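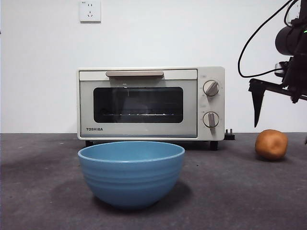
I grew up in a house where the big oven was a cupboard. My mother kept the frying pans in it, and also the good tray, and one time a birthday present for my brother. We cooked on the gas rings and for baking we went to my aunt. So when I moved into my first flat in Bravham and found a full-size oven there, I thought I had become a rich person. I used it every evening for a month. Then the electricity bill came.

My opinion is simple, and I have argued for it at many dinners: a person who lives alone, or two people together, should cook in a small toaster oven on the bench, and leave the large one for the days when guests come. I would go further. I think that landlords of small flats should stop putting in the large ones at all, and give us the drawer space.

The first reason is the size of what we eat. Last October I wrote down every thing I put in the oven, because my neighbour Dilani Abeysekara did not believe me. There were two potatoes. There was one piece of fish, many slices of bread with cheese, half an eggplant, and a small lasagne which I had made for two days. Only the chicken gave me some difficulty, and I solved it by asking the butcher to cut it open flat. To heat a space as large as a suitcase for half an eggplant is a strange habit, and we do it only because the suitcase is already there.

The second reason is the knobs. I am fond of two round knobs that turn. My sister has a new model with a glass panel and a menu, and when I stay with her I must ask for help to make toast. I have nothing against her, but a knob has a ridge you can feel with your thumb, and from the other side of the kitchen you can see which way it points. My grandmother could use such a thing with no lesson, in a language she does not read.

I must be fair to the other side. Dilani bakes bread, real loaves, and she says that in a small oven the top becomes dark while the middle is still dough. She is right. I put foil over mine for the last 10 minutes, and it helps, but her bread is better than mine and I eat it with pleasure. Also the small oven takes a place on the bench, and in some kitchens there is not much bench. It must have air around it too, so you cannot hide it under a shelf with the cereal boxes on top, as my former flatmate did.

And please unplug it when you have finished. I was taught this about every appliance that makes heat, and my Australian friends laugh at me for it, but I sleep well.

People ask also about the crumbs. Pull out the tray, if yours has one, and empty it every week. Many people I know have never done it. They complain about a smell of burning and look for the fault in the cheese.

I paid 114 dollars for my first one, second-hand would be less. The large oven in my present flat is in good condition. I keep the frying pans in it.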